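Vovholm Tidy-Up: a dataset from the robotics club

README, last changed 6 May 2020

Hello, and thank you for finding your way to our little corner! Vovholm Tidy-Up is a collection of recordings made by the student robotics club at Landen College, in the ground-floor workshop, over one long and very enjoyable winter. We started in November with a plan that fitted on the back of a timetable, and we ended up with something we think other clubs might like to use, so we've tried to write down everything we wished we had known at the start (and probably a few things you could have guessed).

What's in it

There are 196 recordings altogether. In each one the arm is steered by a club member through a small tidying job: picking up a piece of litter from a table and putting it in a bin, or moving it onto a tray. Of these, 139 are marked "finished", meaning the item ended up where the task sheet said it should. The rest are marked "unfinished", and we have kept every one of them, partly out of stubbornness and partly because Nuanchan Ongart, who looks after our task sheets, wanted to compare the grips that slipped with the ones that held.

The folders are named after the task sheets. Brollov is the crumpled paper set, which is the biggest and the one we're fondest of. Noiphan is the bottle set. Each folder has its own notes file, and the notes are as the drivers typed them, spelling and all.

How a session goes

Two or more of us are in the room for every session. One drives, and another resets the table between goes, calls out the task number and keeps a hand near the stop button. We swap over when the driver gets tired, which happens sooner than you'd think with paper! A ball of paper gives way when it's squeezed, and no two of them fold up alike, so the fingers have to come at it a bit differently each time.

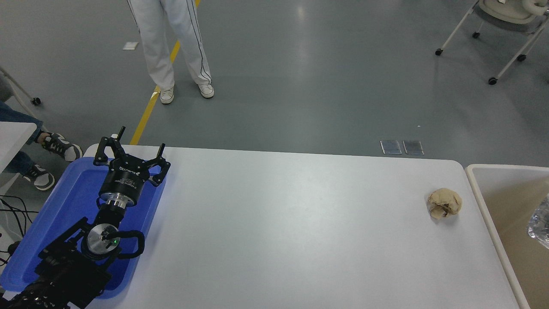 Paper task: the three-fingered gripper with its fingers spread, the crumpled paper on the table and the bin beside it.

We use ordinary brown paper and crumple a fresh piece whenever the old one has gone soft. If you'd like to repeat the tasks at your own club, please don't worry about matching our paper exactly. Anything that holds its shape when you let go of it will do nicely.

Things to know before you use it

The lighting comes from the ceiling and the table top is slightly shiny, so you'll get reflections. We thought about covering it with a cloth and then decided we liked the table as it was.

People's legs and shoes turn up in the recordings. Everyone in the club agreed to this in writing, and we ask that you don't try to work out who is who.

The early Brollov sessions were driven by complete beginners (that was most of us, back then), and the movements are jerky. They're labelled "early" in the notes, in case you want to leave them out.

There is no sound.

Using and sharing

You're welcome to use the recordings for teaching, club projects and coursework. Please mention Vovholm Tidy-Up somewhere if you publish anything, and do write to us through the college office, as we'd love to hear what you made. If you spot a wrong label, send us the folder name and the recording number and Nuanchan will put it right when the club next meets.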